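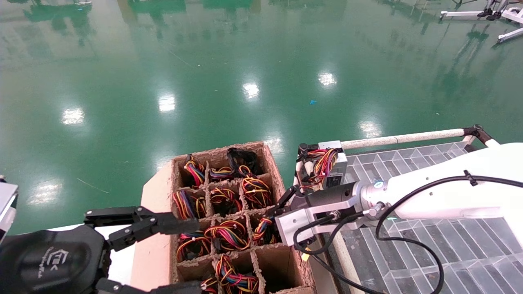 # Wiring a village hall organ, one loom at a time

2019-02-14

The workshop behind the old dairy at Zuvside has two rooms. The front one is for soldering and the back one is for everything that is waiting to be soldered. Its owner repairs electronic organs, the sort that stood in chapels, village halls and front rooms from the sixties onwards, and has done so full time for three years.

Before that came a long spell in the test department at Hinero, a firm that made control panels for lifts. "It was good training," the repairer says. "You learned to read somebody else's drawing and not trust it. I still work like that."

The job in hand when we met was a two-manual Clollidico that belongs to a village hall. It had been silent since October, when one of the keyboards stopped working halfway through a harvest supper. The hall had been quoted 483 pounds by another firm just to take it away.

"They rang me to ask if that was a fair price for getting rid of it. I said I'd rather have a look first. The sound boards were fine. It was the wiring between the keys and the boards that had gone. The covering on the wires goes hard with age, and then it cracks wherever there's a bend."

Replacing that wiring takes up most of the time on an instrument this old. Each run is measured against the original, cut, tied, and tested before it goes anywhere near the case. I asked whether it would be quicker to mend only the broken wires.

"Quicker this year. Then you're back the year after for the next one, and the hall pays for the van again. If I've got the back off and the keyboard out, I do the lot."

The repairer keeps to the colours of the original where possible, although suppliers no longer stock some of them. Where a colour has to change, it is written on a card and taped inside the lid. "Whoever opens it after me won't know what I was thinking. I've cursed enough people for not leaving a note."

Most of the work comes by word of mouth. There is no website, and the phone number is on a postcard in the window of Liepiņa, the bakery across the road. The bakery also takes in parcels when the workshop is shut. In return its oven timer has been mended twice.

Not everything can be saved. Water is worse than age, and mice are worse than water. "I had one in where they'd nested in the pedals. You could have got it going, but it would have cost more than the owner wanted to spend, and I told her so. She had a cry and then she asked if I could use the parts. I've used a fair few of them."

What do people pay? The repairer charges 50 pounds to visit and give an opinion, and takes it off the bill if the work goes ahead. Beyond that it depends on the instrument. Halls and chapels are given a fixed price, "as they have to go and ask for it, and they can only ask once."

I wondered how many people still play these organs. More than you would think, was the answer, though few of them are young. Some learned on the model they own and do not want to start again on another. Others were left one by a parent and cannot bring themselves to put it in a skip.

"I don't play, myself. I know three tunes and I play them to check the notes. My neighbours know them very well by now."

There are 2 more organs booked in after the Clollidico, both from private houses, and the repairer would like to take on a school leaver who can solder or is willing to learn. An advert in the local paper brought one reply, from a man who wanted his television looked at.

The village hall hopes to have its organ back in time for the spring concert. The repairer will deliver it, set it up and stay for the first rehearsal in case a key sticks. After that the hall has been asked to move it away from the radiator.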